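Section 4: Mounting the switch and patching it in 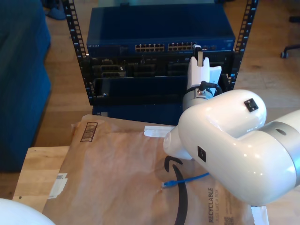 By now the bare rack should be standing square and you've had a cuppa. My own rule is network gear up high, heavy gear under it, and I've set up enough of these for the Treloar office to be stubborn about it. You want the switch near the top of the rails, as with the Netgear, so the ports face you and you're not crouching to plug things in. The server chassis goes below it, and the open tray shelf comes under that for all the odds and ends that don't have rack ears (modems, power bricks, my label maker).

1. Read the little numbers on the rails before you touch a screw! Pick your position on the left rail, then find the same number on the right. I once got Shona Doolan to hold a switch up while I worked out I was one hole off, and she still brings it up.

2. Clip the cage nuts in from behind. You'll need 4 for the switch.

3. Offer the switch up and start every screw by hand, then go round again and snug them down.

4. Slide the shelf in last – it's handy to have the space free while your arms are in there.

5. Now the patching. Hold the plug by its body, line it up with the port and push it straight in until it clicks. Give it a gentle tug afterwards.

6. Label both ends of the cable. Glenys Cosgrove at our Laken site uses coloured tape and it works a treat, but I like printed labels.

Note: I leave port 11 free on every switch for plugging in a laptop when something's playing up. Pick whatever port you like, just write it on the sheet.

Caution: get a second person for the server chassis. Don't rest it on the shelf while you fiddle with the rails – the shelf isn't made for that kind of weight.

Caution: leave the power off until all the patching is finished and you've checked it against the sheet.

Section 5 covers powering up and the first login.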